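Pre-release checklist – grip controller and perception stack
Glove sorting bench, Olar cell
Filled in by: Ntombi Lekota
Checked by: Yaw Akolgo (sections 1 to 4), Stela Enache (section 5)
Month: April
Build: Braretti control, Tse perception, both on the release branch

Marks: OK / FAIL / N/A / OPEN. Comments short please. Open items need a name.

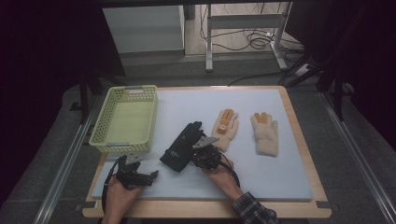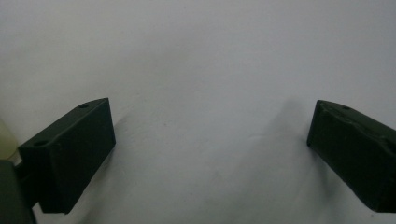
Does an empty gap still need a width reading before the demo data goes to training?
The logger has to write a width on every tick, gap empty or not. Missing widths get filled with the last good value, and the planner then learns a closed grip where there wasn't one. See 2.3.

1. Before power

1.1 Emergency stop pressed, then software start tried. Must refuse.
OK. Refused, right message in the log.

1.2 Config loaded matches the signed copy.
FAIL, then OK. Left and right tool offsets were swapped in the local file. Someone edited by hand again. Reloaded from the branch, compared line by line.

1.3 Old processes killed.
OK. One leftover viewer, harmless, killed anyway.

1.4 Disk space for the logger.
OK. 200 GB free.

2. Control

2.1 Loop timing, worst gap between ticks under 5 ms.
OK on the second run. First run had one long gap at startup, right when the viewer opened. Start the viewer first, then the loop. Added to the start script.

2.2 Force limit stops the close command.
OK. Tried both sides.

2.3 Width logged on every tick.
OPEN – Jinlong Hao. 1,000 ticks checked, 124 had no width. All of them from the left side. Looks like the reader gives up after a timeout and doesnt try again. Not a blocker for driving, is a blocker for recording.

2.4 Lost connection puts both sides in hold.
OK left. OK right. Hold came in 45 ms, limit is 100.

2.5 Hold releases only on a typed command.
OK. Button press ignored as it should be.

3. Perception

3.1 Clocks agree between head view and tool views.
OK. Re-ran after a restart, still fine.

3.2 Dark glove and pale glove both get a label.
OK for the dark one. Pale ones get merged into a single glove when the cuffs are close. Yaw says lower the join distance, I say leave it till after this release. Left it. Logged under Cukasura, the label tool is theirs.

3.3 Basket found with nothing in it.
OK. Confidence dips when the light changes, stays above the line.

3.4 Shadow not reported as an object.
FAIL. Soft shadow next to a finger came up as "item, small" twice. New mask fixes it on replay. Not tried live. OPEN – Miroslava Hrubý.

3.5 Own fingers masked out in tool view.
OK apart from 3.4.

4. Planning

4.1 No path goes outside the work area.
OK. Replayed the full set, no breaches.

4.2 Planner refuses when perception is stale.
OK. Pulled the feed on purpose, planner stopped and said why. Message has a spelling mistake, can wait.

4.3 Two sides never given the same target.
OK now. Was failing last build. The merged pale gloves from 3.2 can still confuse it, so keep the cuffs apart untill that is sorted.

4.4 Speed cap applied after restart.
OK. Reads from the config, not from memory. Checked by changing the file and restarting.

5. Tooling and records

5.1 Replay gives the same result twice.
OK.

5.2 Log names carry the build number.
FAIL. Tse side still writes the old one. Quick fix, Stela doing it before lunch.

5.3 Rollback tested.
OK. Previous build back up with one command. Config rolls back as well, wasn't the case before.

5.4 Alerts reach whoever is on shift.
N/A for this release. Moves to the next list.

Result
Driving under supervision: pass.
Recording for training: hold, needs 2.3 and 3.4 closed.

Notes from Yaw
Rerun all of section 2 once the width reader is changed, 2.3 on its own isn't enough. Timeout change could touch loop timing.
3.4 live test with the lights at both settings please, the replay set only has one.

Notes from Stela
5.2 done 11:40. Names look right on both sides. Change 5.2 to OK on the next copy, leave this one as it is.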